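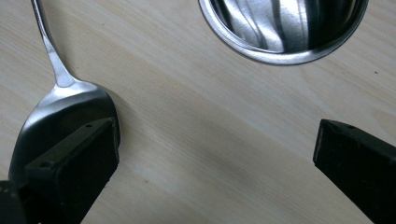
Coucou tout le monde ! Vous avez été plusieurs à me demander des nouvelles de la table et de tout ce qui va dessus, alors je me lance dans une petite galerie, sans prétention, avec mes bavardages habituels entre les deux. On est en avril, la lumière revient le matin vers huit heures dans la cuisine et ça me donne envie de tout ressortir des placards (et de tout frotter, mais ça me passe assez vite).

**La grande cuillère et le saladier**

Une cuillère de service en inox, un bol rond en inox, du bois clair. J'ai longtemps eu des ustensiles de toutes les couleurs, du plastique rouge, du plastique vert, des spatules à moitié fondues... et puis un jour j'ai tout donné, et je suis passée à l'inox pour presque tout. La cuillère, je l'adore parce qu'elle est large et qu'on sert une vraie portion en une fois ! Avec une petite cuillère, pour un gratin ou une salade de lentilles, on y passe la soirée. Je l'ai trouvée chez Gindel, dans le bac des dépareillées, et j'y retourne d'ailleurs dès que je peux, même quand je n'ai besoin de rien.

Pour la faire briller, je n'achète plus de produit. Un chiffon doux, une goutte de vinaigre blanc, on rince à l'eau bien chaude et on essuie tout de suite. Si vous laissez sécher à l'air vous aurez des traces de calcaire, en tout cas chez moi à Skultow c'est systématique, l'eau est terrible.

Le saladier, lui, sert à tout : la pâte à crêpes, les blancs en neige, les cerises quand il y en a. Il m'arrive même d'y faire tremper les torchons (ne le répétez pas à ma mère).

**Le bois, tout simplement**

J'avais envie d'une table claire depuis des années. Santeri Nieminen, mon voisin du dessous, qui bricole beaucoup mieux que moi, m'avait prévenue que le clair marque plus vite et il avait raison, la betterave ne pardonne pas. Mais quelle lumière ! Le veinage part un peu dans tous les sens selon l'endroit où on se met et je ne m'en lasse pas. J'avais hésité avec un modèle Castillo beaucoup plus foncé à 862 euros, très beau aussi, sauf que ma cuisine est déjà sombre l'hiver. Finalement j'en ai eu pour 505 euros, livraison comprise, et j'ai gardé la différence pour des chaises que je n'ai toujours pas choisies.

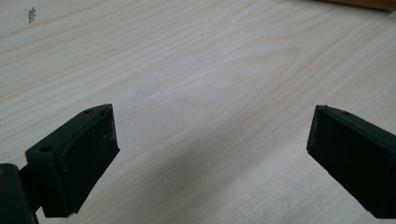 *Comment enlever une auréole blanche laissée par un plat chaud sur une table en bois ?*

Posez un linge en coton bien sec sur la marque et passez le fer tiède, sans vapeur, quelques secondes à la fois, en regardant souvent dessous. Si l'auréole résiste, un peu d'huile d'olive au chiffon, une nuit de repos, et on essuie le lendemain matin. Testez d'abord dans un coin discret, surtout si la table est vernie.

Pour l'entretien courant je fais très simple : éponge à peine humide, savon noir très dilué, et un coup de torchon derrière. J'ai aussi un pot de cire Zisik qui sent divinement bon, j'en mets environ 20 grammes pour tout le plateau, pas plus, sinon ça colle aux coudes pendant deux jours ! Je laisse reposer la nuit et je lustre le matin avec une vieille chaussette en laine.

La prochaine fois je vous montre l'intérieur des tiroirs, une fois que j'aurai remis la main sur le couvercle de la cocotte. Et si vous avez une adresse pour des chaises pas trop chères, je prends !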